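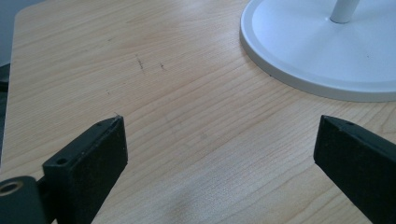

Tips for keeping a household's files in order when the cloud is full

Jan 19, 2021

Most families now keep their photos, tax papers and school forms in some kind of online storage, and most find out how much they have only when a warning arrives that the account is nearly full. The usual response is to pay for the next size up. That's fine if you need the room, but a lot of home accounts are carrying old phone backups, duplicate videos and installers for programs that were removed years ago. The tips below are the ones we use at home. They take an afternoon or two, and they work with any of the common services.

Look at the big things first

Sort by size before you sort by anything else. Every service has a way to do this, though it's sometimes tucked under a storage or account page. Deleting a thousand small documents frees almost nothing. Deleting one forgotten screen recording can free more than all of them together. On our own account, the 18 largest files took up more than half the space, and only a few of them were worth keeping.

Empty the trash afterward. On many services, deleted files go on counting against your limit until the trash is cleared, so the number on the storage page may not move at all until you do this.

Check for old device backups

Phones and tablets back themselves up, and the backup often stays behind when the device is sold or put in a drawer. Look for a list of devices in the settings. If there's a backup for a phone you no longer have, open it if the service lets you, make sure the pictures from it are somewhere else, and remove it. Ours still had a tablet called Pullomel on the list, a name one of the kids had given it, and that tablet had been dead for two summers.

Do the same with messaging apps. Some save every video anyone has ever sent you, including the ones in group chats you've muted.

Pick one place for each kind of file

Trouble starts when photos are in two services, scans are in a third and the tax folder is on a laptop. Write down where each kind of file is supposed to go. A card taped inside the desk drawer works well. Ours reads:

Photos and video – shared family account
Scans, warranties, manuals – Papers folder
Taxes – Papers folder, one folder per year
School – each child's own folder, cleared every June
Anything else – Inbox, sorted once a month

Keep the list short. If you need more than five or six places, people will stop looking at the card and save things to the desktop.

Name files so they can be found

Put the year first, then the month, then what it is. A file called 2020-11 water heater receipt will sort itself into place. A file called scan0043 won't. Don't bother renaming everything you already have. Start with the new ones, and rename old ones when you happen to open them.

Leave out punctuation other than hyphens. Slashes, colons and question marks cause sync errors on some systems, and the error message rarely tells you which file is at fault.

Scanning paper at home

A phone is good enough for most household paper. Work near a window during the day and turn off the overhead light, which tends to throw the shadow of your hand across the page. Lay the sheet on something darker than the paper so the app can find the corners.

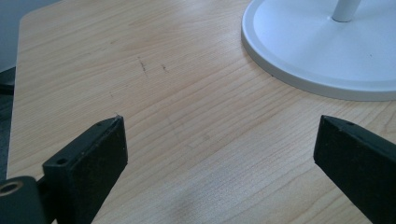

Flatten any folds with the side of your hand, hold the phone level and wait for the app to focus before you press the button. Save as PDF if there's more than one page. Receipts on thermal paper should be scanned the week you get them, as the print fades quickly in a warm car or a sunny kitchen.

Black and white is fine for letters and bills. Use color for anything with a stamp, a colored signature or a highlighted line. We went through 172 sheets over a long weekend this way, and the whole lot took less room than a short video.

Keep a copy at home

Sync is a convenience, and it shouldn't be counted as a backup. If a file is deleted on one computer, it's deleted on the others a moment later. Plans also change – prices go up, limits come down, and a service may give you only a limited time to move your files out.

An external drive is enough for most homes. Copy the whole account to it every few months, then unplug it and put it away. A drive that stays plugged in can be damaged by the same power surge or bad download that takes out the computer. Label it with the date of the last copy. We have two, named Eston and Dunne so that we can tell them apart on screen, and we swap them. One lives in the hall closet and the other at a relative's house.

Before you delete anything from the online account, open 4 or 5 files from the drive on a different computer. Pick a video, a photo and a couple of documents from different years.

Moving a lot of files at once

If you have to leave a service, don't try to download everything in one go through the browser. Large zip files fail partway and have to be started over. Use the desktop app if there is one, let it sync to a drive with enough free space, and turn off sleep mode on the computer until it finishes. Some 100 gigabytes over an ordinary home connection can take days, so start well before the deadline you've been given.

Check with your internet provider if your plan has a data cap. Spread the move over two billing periods if you're close to it.

Sharing with the rest of the family

Shared folders usually count against the person who owns them. If one account is always full and the others are empty, see who owns the big folders and move one or two across.

Take old links down while you're at it. Most services have a page showing everything you've shared. We found a link to a folder called Flodard, pictures from a rental house, that anyone with the address could still open.

How often to do this

Once a year is enough for the full cleanup. We do it in November, ahead of the holiday photos. The Inbox folder needs a look every month, and the trash can be emptied at the same time.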